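From: Philomena Kinsella
To: Irkbridge flood recovery list
Date: 07/10/2026
Subject: Re: Police house repairs

Chrysoula Spanos wrote:
> Has the contractor given a date for the roof? The officers
> are still working out of the school hall, and the radio
> mast is down.

Chrysoula,

Prakent start on the roof next week – the tiles came in September. The quote is 2,625, with the mast priced separately at 1,384.

1. Temporary lodging. Two officers are staying with families on the Likis road until the upstairs is dry.

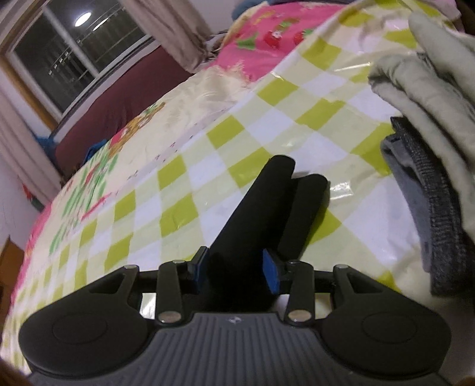

2. Records. We saved 67 boxes. Some 14 more need drying out, and Chrysikopoulos has offered shelf space.

Please send me any corrections before Friday.

Philomena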